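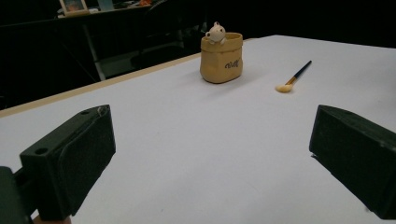
From: Harriet Achterberg
To: Negash list
Date: May 24, 2026
Subject: Re: Bendance lecture register, missing leaves

On the missing leaves, Ursina Brunner wrote:

> The Flolulwood copy of the register stops at leaf 92. The
> printed catalog gives 10 more. Has anyone on the list seen
> them, or are we dealing with a cataloging error? I would
> also like to know who taught the drawing class after
> November, as the register names no one.

Ursina,

The catalog is wrong on the leaf count but right that something is missing. The register was rebound at Jendness together with a set of fee receipts, and whoever numbered the volume carried on through both. The receipts were later taken out and shelved as item 944. I checked the stubs and they match.

On the second point, two of the receipts are for the drawing class and are signed with initials only. The hand is the same as in the print room loan book. I would not put a name to it yet.

Item 944 also has a list of supplies bought for the students: paper, chalk, over 200 quills, and "fan brushes, for foliage." The last entry seems early to me. If anyone has a dated use of the term from another school, please post it.
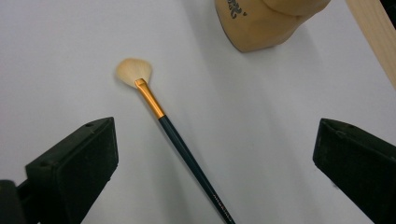 Fan brush, modern.

I can send transcripts of the receipts off list. The paper is thin and the ink shows through, so a few sums remain doubtful.

Harriet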